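3.2 Collecting demonstrations

Demonstrations were recorded by remote control. The operator moved a hand-held leader arm and the follower arm copied its joint angles. An earlier set, made in May by pushing the follower arm directly by hand, was dropped from training. The operator's fingers were in view in many of those recordings, and the joint torques were too noisy to use.

The task was to pick up a small object from a white work surface and put it down at a second position. Start positions were drawn at random before each attempt. The operator was told to begin with the gripper open, pause over the object, close, lift and release. Attempts in which the object was dropped were kept in the log but marked as failed.

Two operators took part. Mariama Ansah recorded 201 demonstrations and the author recorded the remainder. Both worked from the wrist camera view only, on a monitor, with the arm behind a screen. This was done so that the operator had no information that the trained policy would lack.

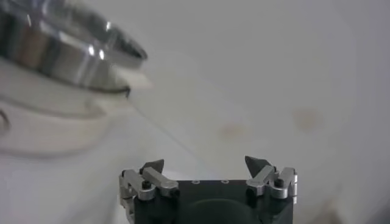
Figure 4. Wrist camera view with the fingers open and nothing held. The metallic object at upper left is close to the camera and out of focus.

The fingertips stay in view in Figure 4, which allows the opening between them to be judged from the video alone. The drawback is focus. Anything very close to the lens is blurred, and shiny surfaces give bright highlights. Marks on the work surface also show up, in this case two faint tan stains. The surface was not masked in software, and the policy may have used such marks as landmarks. This is taken up again in section 5.

3.3 Filtering

The full log holds 818 attempts. Recordings were removed if the leader arm lost connection, if the operator paused for more than 17 seconds, or if the start position had been entered wrongly. Each recording was then trimmed to the first and last movement of the follower arm. Playback was checked in Etach, the lab's viewing tool, at half speed.

Gripper commands needed separate treatment. The leader trigger gives a continuous value, but both operators tended to squeeze it fully in one movement. Intermediate values are therefore rare in the data, and the policy was trained on a binary open or close command. The threshold was set at half of the trigger travel. A lower threshold was tried first and caused early closing during the approach.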